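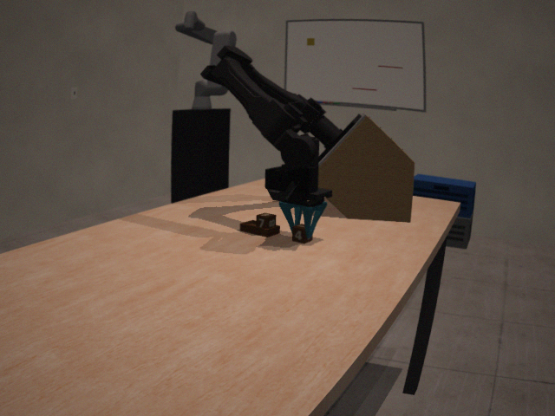 Viro's blue-green fingers around block 4, in the computer version of the workshop.

How to Teach a Robot Arm to Stack Blocks

Viro is a robot arm. It is being built at the Brondport Workshop, a shared space where people bring projects that are too big or too messy for the kitchen table. Nicanor Escobar started it last November with a box of motors and a plan drawn on the back of a calendar.

Viro has one job to learn first. It must pick up a block with a number on it and put it down in the right place. You could do this before you were two years old. For a robot arm it takes a lot of work.

Why start on a computer?

Before Viro moves a real block, it moves a pretend one. Nicanor made a copy of the room inside a computer program. The copy has a table, blocks, walls and a floor. It has shadows too. A program like this is called a simulation. It is a bit like a video game, but the rules have to match real life. If you let go of a block in the air, it must fall. If the arm pushes the table, the table must push back.

In a simulation, nothing gets broken. The real arm can crack a finger if it hits the table hard. The pretend arm can hit the table all day. You press a key and everything goes back to where it was.

Viro did 1046 pretend tries before the real arm was switched on. It dropped the block in a lot of them. In one try it threw the block through the wall, and Nicanor found out that he had forgotten to make the wall solid.

The parts of an arm

Hold out your own arm. You have a shoulder, an elbow and a wrist. These are joints, the places where you bend. The stiff parts between your joints are bones. A robot has stiff parts too, and they are called links.

Each joint that moves on a robot arm like Viro has a motor. The motor turns a little or a lot, depending on the number the computer sends it. When all the joints turn together, the end of the arm goes where you want it.

At the end is the gripper. It works like a hand, but it is much simpler. Viro's gripper opens and closes. It cannot point or wave or scratch. The fingers are a brighter color than the rest of the arm, so it is easy to see what they are doing against all that black.

How does it pick up a block?

Picking up a block looks like one move, but Viro's program breaks it into steps.

1. Go to a spot right over the block.
2. Open the fingers.
3. Move straight down.
4. Close the fingers.
5. Move straight up.

Step 3 causes the most trouble. If the arm comes down a little to one side, a finger lands on top of the block. On the real arm you hear the motors groan, and then somebody has to press the stop button.

Step 4 is tricky as well. Squeeze too softly and the block slips out. Squeeze too hard and the motors get hot. Nicanor tried different squeezes and wrote each one down in a notebook. He says the notebook is the most useful tool he owns, and he has a very good drill.

Why do the blocks have numbers?

Two blocks that are the same size and color look alike to a computer. Numbers are a way to tell them apart. You can say, "Pick up block 4," and leave block 7 where it is on its slab.

The slab matters too. A block on a slab is higher up than a block on the table. The arm needs to stop sooner when it comes down, or it will crash. Using two heights makes the practice harder, and Viro needs hard practice. A robot that only ever sees blocks on a flat table can get stuck the first time something is raised up.

From pretend to real

The first day with the real arm did not go well. Viro reached down and closed its fingers on nothing. The block was right there, one finger's width away.

The real table was not quite level. One leg was shorter than the others, and the computer table did not have a short leg. Nicanor put a folded piece of cardboard under it. Then he measured everything again and typed in the new numbers.

After that, Viro picked up the real block on 5 tries out of 20. The next week it was better, and the week after that it was worse, because a screw in the wrist had come loose. The total of all the tries, pretend and real, now stands at 1661.

Try it at home

You can be the robot. You need a friend, a blindfold and a wooden block or a small box.

Put on the blindfold and sit at a table. Your friend puts the block somewhere in front of you. Your friend is the program, and can only use these words: left, right, forward, back, up, down, open, close, stop. You must do just what the words say. Don't feel around for the block. A robot with no sense of touch can't do that.

Start with your hand high up. See how many words it takes to get the block off the table. Then put the block on top of a thick book and try again. Swap places when you have done it a few times. Most people find that being the program is harder.

If you want to make it more difficult, use two blocks with numbers taped on, and have a third person call out which one to get.

Words to know

Gripper: the part of a robot arm that holds things.
Joint: a place where an arm bends or turns.
Link: a stiff part between two joints.
Motor: a machine that makes something turn.
Program: a list of steps for a computer to follow.
Simulation: a pretend version of something, made on a computer, that follows the rules of real life.

Viro is still learning. The next thing on Nicanor's list is putting block 4 on top of block 7 without knocking it over.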